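Erkari Hand Controller Kit: Two Months With a Puppet

Reviewed June 12, 2019

Price as tested: $2,663, with the foot pedal and the long cable
Verdict: A very good handle attached to some fairly ordinary software

There are two ways to show a robot arm how to do something. You can grab it by the wrist and haul it through the motions like a reluctant toddler at a shoe store, or you can sit off to one side and drive it. I've done plenty of the first. My shoulder has opinions about it. The Erkari kit is for people who would like to try the second, and who have been told by somebody in purchasing that they may spend the money exactly once.

What you get

The box holds a hand controller on a weighted base, a foot pedal, a power brick the size of a sandwich and a licence card for the recording software. The controller is a pair of hinged grips. Squeeze them and the gripper squeezes. Move your hand and the arm moves, at whatever scale you've set. The pedal is a clutch: lift your foot and the arm holds still while you put your own hand somewhere more comfortable.

The printed manual runs to 108 pages, and the one that matters is the page on setting the home position. It's near the back, after the warranty in French.

I tested it against the Virkwood glove, which I've owned for a year, and a Mavolside joystick box borrowed from the lab down the hall. The glove is more fun. The joystick box is cheaper and feels like operating a crane at a fairground, with similar odds of winning anything.

Setting it up

Give it an afternoon. The cable is thick and doesn't like corners, and the base wants a desk that doesn't wobble. Mine wobbled. A folded beer coaster went under one leg and is still there.

Calibration is a matter of touching the gripper to four points and pressing the pedal at each. The software then tells you calibration is complete, whether or not you did it properly, so do a slow pass over something cheap before you go near anything with pins. I used an egg carton.

Driving it

The grips are where the money went. They're light and well balanced, and the squeeze has a bit of resistance that grows toward the end of its travel. After a week I'd stopped thinking about my fingers, which is about the nicest thing I can say of any controller. Motion scaling goes down to a crawl, and at the crawl setting I could nudge a part sideways by a hair without the arm doing its impression of a startled horse.

There's no force feedback, though. If you press a memory module down on the wrong side of its notch, the grips will tell you nothing at all, and your only warning is what you can see on the camera view. You learn to look at the gap between part and slot the way you look at the gap between your car and a concrete pillar. Anyone who needs to feel the click should look at the Tomaszewski rig, and should also look at their bank balance.

The clutch pedal is excellent and also squeaks.

The bench test

Every controller I review gets the same chore: desktop computer parts, in and out of an open tower on its side. It's a good chore. Some of it is big and forgiving, like a hard drive, and some of it is a processor. A tray holds the small stuff, and the gripper has to find its way around heatsinks, cables and drive cages to get anywhere useful. My target was 80 recorded demonstrations, a number I picked because it sounded like work.

I got there in almost 2 weeks, with coffee. Drives were easy. Memory was fiddly until I started bringing the gripper in from directly overhead and keeping the wrist camera pointed along the slot. The processor is still the part where I hold my breath, although the arm has no idea and doesn't care.

You'll want two views for this. The wrist camera is the one you drive by when the fingers get close, and a side camera tells you what the rest of the arm is about to lean on. The Erkari software shows both at once, side by side, and lets you swap them with a tap of the pedal. Best feature in the package.

Wrist view first, then the side view, with the gripper down in the tower:

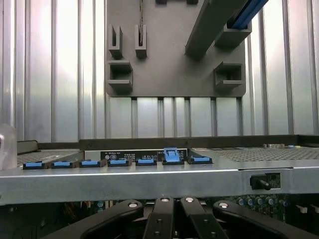
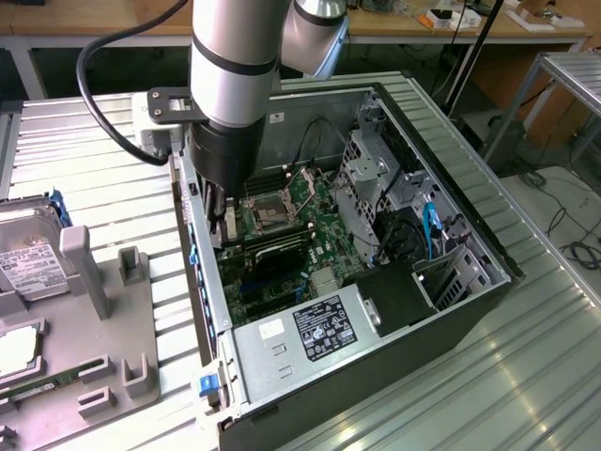 The software, sadly

Recording is simple enough. Tap to start, tap to stop, keep or bin. Playback is where it gets odd. You can trim the beginning of a demonstration but not the end, so every one of mine finishes with the arm hovering while I reach for the mouse. If a robot trained on these ever develops a habit of pausing thoughtfully after each job, I'll know where it picked that up.

File names are assigned automatically and can't be changed until export. The March update fixed the crash on long recordings and introduced a new colour scheme, mostly beige.

Who should buy it

Labs and small shops doing close, careful work with one arm. If you're stacking boxes, the joystick box will do and you can spend the difference on boxes. If you already own the glove and your results are fine, stay put.

Good: grips, clutch pedal, low-speed scaling, paired camera views
Less good: no force feedback, trimming, the squeak
Would I buy it again: yes, with a better desk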